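Materials in Everyday Life, Handout 4
Why metal feels cold 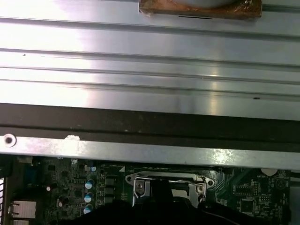
Liesl Holzer wrote in after the last session to ask whether metal in a room is really colder than the wood next to it, since her hand swears that it is. Her hand is a poor thermometer. So is yours.

Leave a spoon and a cork mat in the same room overnight and they end up at the same temperature. Pick up the spoon and heat runs out of your fingers quickly. The cork takes heat slowly, so the skin stays warm and reports that all is well. What you feel is the rate of loss.

The number to know is thermal conductivity, in watts per meter per kelvin. Pure aluminum comes in a little over 200. Still water manages 0.6, and dry wood less than that. Stainless steel is a letdown at 15 or so, as anyone who has cooked in a cheap pan has found out.

Shape matters too. Ridges and grooves give a surface more area to pass heat to the air, and paint or polish changes how much it radiates. Shiny metal radiates badly. The Baumgartner reader has a table of this on page 206, with one misprint left in, apparently for character.

For next time:
Read Baumgartner, chapter 10. Skip the poem.
Touch five things at home that have sat in one room all day and rank them from coldest to warmest. Then check them with a thermometer and try not to take it personally.
Waltraud Aigner has the spare thermometers - two still work.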